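Nundwood display village, October open day

We drove out to Nundwood on Friday because the flyer promised "complete homes from 328" and I wanted to see what complete meant. It was 328 thousand, and it did not include the land, the driveway or any of the floor coverings we walked on.

The Haddad was first. Nice enough from the street, but the second bedroom has a window facing a fence and the robe doors foul on the bed. Perrine Lecomte from the sales office told us most buyers use it as a study. I asked what they do when they have two kids and got a brochure.

The Kasitz is bigger and costs more than it looks. I paced out the hallway and lost interest in the 500 square metre block it needs. The insulation was described as "premium" and I couldn't get a rating out of anyone, though Dong-geon Bae took my email and said he'd send the sheet. Still waiting.

Kitchens are where they hope you'll stop asking questions. Stone-look tops, soft lighting, a bowl of lemons. The mosaic splashback is an upgrade, over 1000 dollars, and I'd hate to be the one scrubbing all that grout.
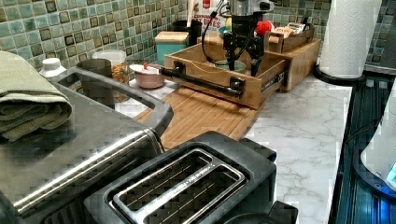
Small mosaic tiles in teal, green, grey and brown behind a marble-patterned benchtop.

Parking was a muddy paddock and the coffee van had gone by 2 pm. We'll look at the Ritera homes next, where at least the price list is on the website.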